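Right, small thread on what I've been doing with the two-arm planner, because a couple of you asked and my replies were getting silly long.

Both arms sit on one rail, so their reach overlaps a lot in the middle. Until last month Fludia planned each arm on its own and just hoped. Lots of elbows nearly meeting.

Now there's one planner for the pair. Each arm publishes its next 40 waypoints, the other treats them as a moving obstacle, and whoever is closer to its target gets right of way. Dead simple rule, took me ages to trust it.

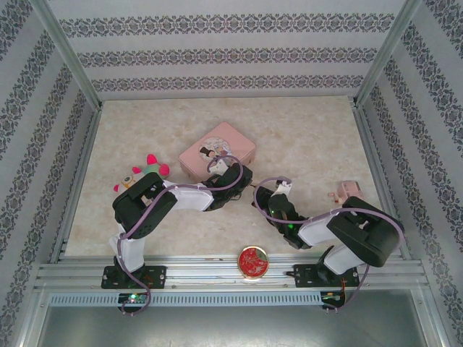 The bit I got wrong first time was the elbows. I'd modelled the servo housings as thin capsules and they're chunky things, so the checker was happily passing poses it had no business passing. Fatter capsules, fewer heart attacks.

Cables still aren't in the model at all. I've added a penalty on wrist roll so they don't wind up — crude, but it'll do till December.

Control loop runs at 60 Hz, replanning at 2. I tried faster replanning and the arms got dithery, both changing their minds at once like people in a corridor.

Next job is moving the logging over to Gikinano so I can scrub both arms on one timeline. If anyone's got it playing nicely with Ultness configs please shout, mine falls over on the second arm's namespace every single time!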